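## Skoryk Defence Budget Tracker, fourth edition

Reviewed by Jolán Szabó

Skoryk is a paid reference service for people who follow defence spending. You get a searchable database of budget lines, a printed handbook and an email each time a ministry revises its figures. I used it while preparing notes for a public meeting in Rarnedport on the new procurement plan.

The search is the best part. Type in a programme and you see what was asked for, what parliament approved and what was spent, side by side. Earlier editions put these on separate pages, and I used to keep a notebook open to compare them. Committee papers are linked next to each line, though four of the links I tried went to the wrong session.

Coverage is uneven. Ships and aircraft are treated well. Housing for service families gets one short table, and reserve forces are folded into "other personnel" with no way to split them out. 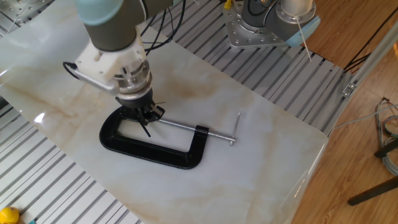
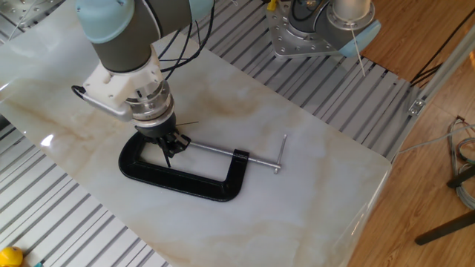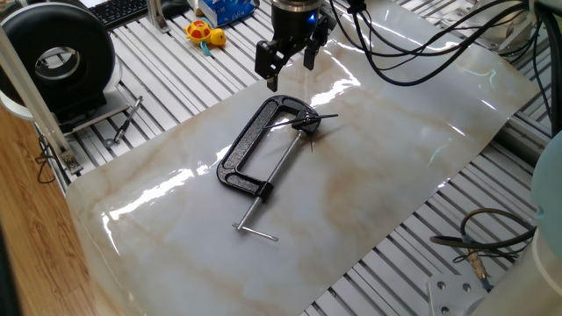
*Vundville Policy Reader, issue 18, page 60*

The handbook is written by Illia Pylypenko and Janaína Caldeira. Their chapter on multi-year contracts is clear and I would give it to any new councillor or reporter. The chapter on exchange rates is harder going. It assumes you already know how forward buying works, and the glossary doesn't help – the term is missing from it.

I also had trouble with the export. Spreadsheets come out with the years as text, so you can't sort them until you have converted the column by hand. Support answered the same afternoon and said a fix is planned for June.

A single licence covers four users. That suits a small office, but larger newsrooms will need two. The cheaper Skomberg service has similar totals and no committee papers, and for a quick look at the headline budget it is enough. I have renewed Skoryk for another year, mostly for the search.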